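Break-in prevention check, Rurari store (ground floor and back yard)
Date of check: Friday, August 23, 2019
Result: passed with 2 points to repair

1. Front door
Lock closes fully with one turn: YES
Frame without cracks or tool marks: YES
Comment: The lower hinge makes noise but it is tight. I put oil.

2. Back door and yard
Bolt top and bottom: NO
Comment: The bottom bolt does not reach the hole in the floor. It stops 9 mm too early. Must be repaired before the next delivery from Ultden.
Yard light comes on after dark: YES
Bins away from the wall: YES
Comment: Last December the bins stood under the toilet window, and this is how the thieves came in. Please do not move them back, also not for cleaning.

3. Windows
All closed and locked: YES
Toilet window bars: YES
Comment: Four screws were changed for the long type. I pulled on the bars with both hands — no movement.

4. Alarm
Siren heard in the street: YES
Code changed after staff left the company: NO
Comment: The old code still works. I asked the office in Privmont to change it and to tell the new one only by phone.

5. Keys
Every key is in the book: YES
Comment: The book says 63 for all Bandara stores together and I found the same number in the cabinet. The spare for the cash office was on the wrong hook.

6. Cash
Drawer left open and empty at night: YES
Float in the safe: YES, 70 dollars
Comment: A closed drawer is broken by the thief even when it has nothing inside. Leave it open.

7. After a break-in
Police number on the wall: YES
Staff know they must not clean or touch: PARTLY
Comment: Two persons told me they would sweep the glass first. It should wait until the officer has seen it.

Comments (3)

Guest: Does the open drawer rule count also for the small kiosk?

Reply from the author: Yes, for every register, the kiosk too. Take out the coin tray and put it in the safe with the float.

Guest: Our back bolt has the same problem, the floor has moved. 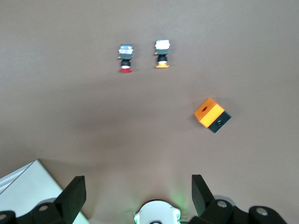
Reply from the author: Then please write it in your own list under point 2 and measure how much is missing, so the locksmith can bring the longer bolt.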